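Living room clothes pickup, the small basket way

Quick one. Did this Thursday before work, writing it up while I remember.

What it's for: clothes that end up in the living room. Sofa, floor, back of a chair. Not the weekly wash, just the stuff that drifts in and stays. Takes me 13 minutes with sorting, less if I skip the sorting.

You need
One small basket with handles
A damp cloth
Somewhere to put things that aren't clothes (pocket of your robe is fine)

Why small? I had a big hamper from Kadthorpe for years and it held so much I never emptied it. Stuff at the bottom got that smell. Small basket fills up, you have to go deal with it. Olga Cabral in my old building used a mixing bowl, same idea.

Step 1. Put the basket down first
On the floor, out in the open, near the sofa. Don't carry it around with you, you'll only use one hand and drop socks. Put it down and bring things to it.

If your floor is the wood-look kind, lift the basket when you move it. Dragging picks up grit underneath and teh grit does the scratching.

Step 2. Big things in first
Shirts, sweatshirts, anything with some bulk. Just drop them in, no folding. Then the light stuff on top. Whites on top of colors if you've got both, so you can grab them off in one go at the machine.
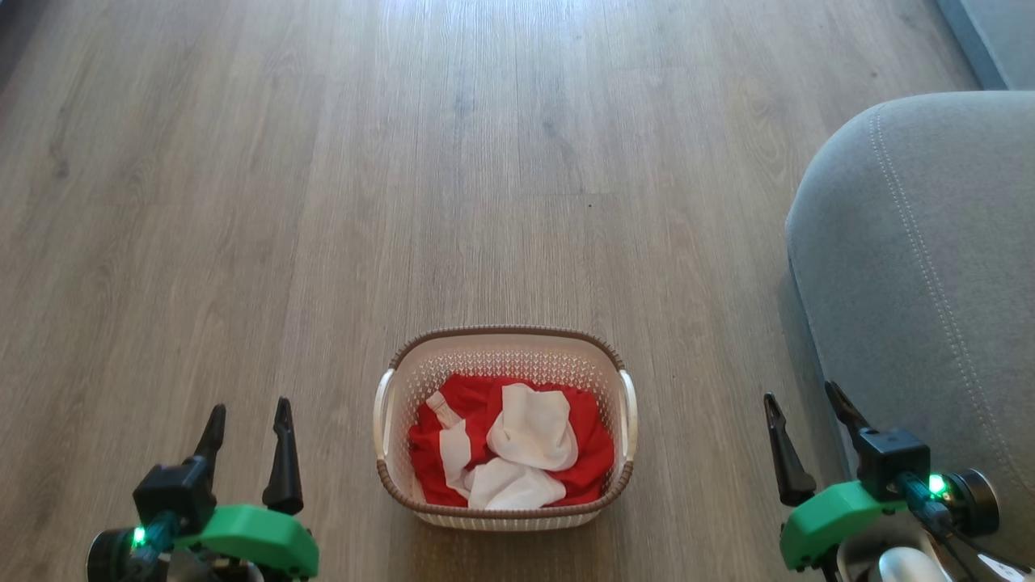
Reds and whites can ride in the same basket as long as everything is dry. Anything damp, keep it out. Hang it over the tub and come back for it. I lost a good pillowcase to a wet red T-shirt once, went the color of ham.

Step 3. Check the sofa properly
Run your hand down between the cushions and along the arms. Then look underneath, with a flashlight if it's low. Socks mostly. Also pens, a spoon, hair ties. Those go in the robe pocket — don't stop to put them away now or you'll end up cleaning out a drawer.

Step 4. Then the shelves and corners
Walk the edge of the room once. TV unit, window, behind the door. You're looking for clothes only. Cables, remotes, mail, all that waits. I know, it's hard to walk past a tangle. Walk past it. 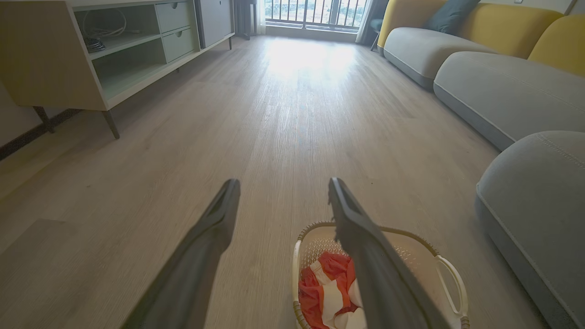 Cables get their own day at my place, one shelf at a time. Velcro ties, not rubber bands, the bands go brittle and stick.

Step 5. Pick up and go
Both handles. Straight to the washer, no setting it down in the hallway. If you set it down in the hallway it lives there now.

At the machine: whites off the top, into their own pile. Empty every pocket. Zip zippers, turn prints inside out. Read the label on anything red and new, first couple of washes I do it by itself in cold.

Step 6. Wipe the basket
Damp cloth round the inside and under the rim. Plastic ones with holes collect lint in the holes, an old toothbrush gets it out. Do it every 2 weeks or so, doesnt need more.

Dalva Mendonça asked about cloth liners. Tried one, it bunched up, took it out again. With a wicker basket I'd probably use one because wicker snags knits.

Basket goes back empty by the sofa. Next up is the hall closet, when I get to it.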